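From: Seul-gi Cho
To: Ploven users list
Date: 21 April 2026
Subject: Re: fingers do not stop closing on soft fruit

Ghada Shboul wrote:
> Do you see the fault with all objects, or only with soft ones?
> And does the width reading freeze before the squeeze or after it?

Dear Ghada,

Thank you for the quick reply. We see it only with soft ones. With the kiwi we had no trouble in 72 grasps. With the tomato, the width value froze three times in 113 grasps, always just before contact, and the log then kept the last open value until I restarted.
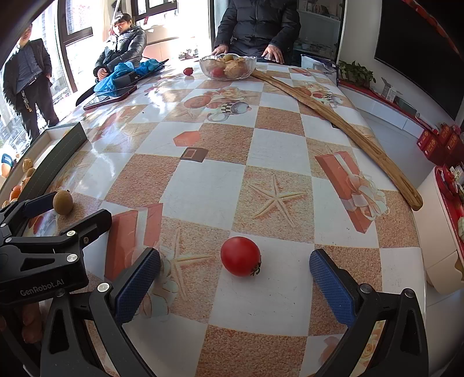
After the second freeze I cleaned the pads and tightened the screws at the joints, but the third one came all the same. Samira thinks the encoder cable is pulled when the fingers are fully open – I have not yet been able to check this.

One safety remark: please keep your free hand away from the pads while the value is frozen. Sang-wook had his thumb pinched, not badly.

Has anyone tried the August firmware with a longer cable?

Kind regards,
Seul-gi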